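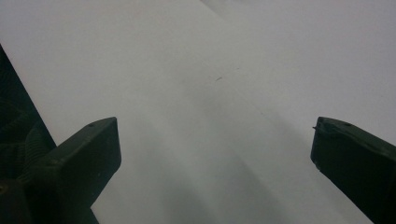 Wipe it down twice before you trust it with good paper, one Womov owner wrote to us after the first printing of this guide, and the second time use a fresh cloth. We tried it and liked it so much that the double wipe is now step 4 below.

Section 2. Getting your work surface ready

The pale top is our favorite part of the Womov table. Colors look true against it, pencil marks show up right away, and a dropped pin is much easier to find than on dark wood. It does show smudges, though, so give it a little attention on the first day and you'll enjoy it a lot more afterward!

What you need
A bucket of lukewarm water
Mild dish soap
Two soft cloths, plus a dry towel
A small level (a phone level works fine)
The pack of felt pads, part 439

First cleaning

1. Put the table where you plan to use it. If you can, set it so daylight comes in from the side you don't write or cut with. Your own hand won't throw a shadow on the work that way.

2. Peel off the shipping film, starting at a corner and pulling it back low and slow. If it tears, warm the edge with your palm and start again from the other end.

3. Mix a few drops of soap into the water. Wring the cloth out well and wipe the whole top, working from the back edge toward you.

4. Wipe again with the second cloth and plain water. The film leaves a thin haze that you can feel better than you can see, and this pass takes it off.

5. Dry with the towel, edges included. Run your fingertips along the front edge. It should feel smooth and a bit silky.

Caution: Do not use scouring powder, steel wool or a melamine sponge. They dull the finish, and a dull patch cannot be buffed out.

Caution: Nail polish remover will mark the top even if you catch it quickly. Keep it on a tray, or better yet, in another room.

Leveling

6. Lay the level flat in the middle of the top, first lengthwise and then front to back.

7. Turn the foot under the low corner a quarter turn at a time. Check the level after each turn. It's easy to overshoot and spend the evening chasing the bubble around.

8. Press down on each corner. If the table rocks, lower the foot that lifts until it just meets the floor.

9. On hardwood or tile, stick a felt pad under each foot. On carpet, leave the pads off and check the level again after a week.

Note: The Vustwood extension leaf shares these feet. If you bought the leaf, attach it before leveling and treat the whole thing as one table. See Section 5.

Laying out your space

This is the fun bit. There's no correct layout, but we've set up a lot of these and a few habits have stuck with us.

10. Keep the center clear for whatever you're working on and let your tools live toward the back. Long tools go parallel to the edge so your sleeve doesn't catch them.

11. Set anything wet (glue, paint water, your coffee) on the side of your weaker hand, on a coaster or saucer.

12. Put down a cutting mat before using any blade. The top shrugs off pencils and tape, but a craft knife will score it.

Note: Try the layout for one full project before buying organizers. Plenty of us have bought a lovely big caddy and then found it sitting exactly where our elbow wanted to be.

Everyday marks

Pencil: white eraser, then a damp cloth.
Tape residue: a little cooking oil, left for a minute, then soapy water.
Tea and coffee: soapy water the same day. An older ring may need a paste of baking soda, rubbed gently with a fingertip.
Ballpoint: rubbing alcohol on a cotton swab. Test it on the underside first.

Dents and deep scratches are covered in Section 7, along with ordering a replacement top.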